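Re: [plaltov-users] Right hand drops teal cube in two-plate task

On 19th May, Ximena Ponce wrote:
> Brakton policy on the sort task, 1,147 episodes. The right hand
> loses the teal cube in 70 of them. Is it friction again?

I don't think so. I reran 12 of your failures with the contact log on. Friction is at the default in all of them. The problem is the palm - it loads the top face before the fingers have closed, and the solver pushes the cube out sideways.

Two renders from the sim, right hand open over the teal cube in the first and closed on it in the second:
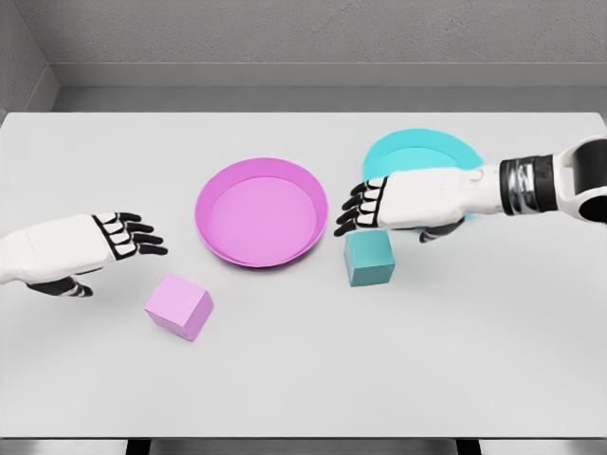
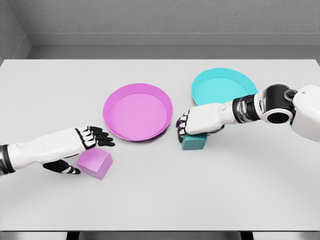 The Musulia hand model had the same fault in January. We fixed it there by raising the approach height 3 mm and holding the wrist until all four fingers report contact. I would try that before touching the solver settings.

Please don't run this checkpoint on the real arms yet. The force limit never tripped in my logs, and I want to know why first.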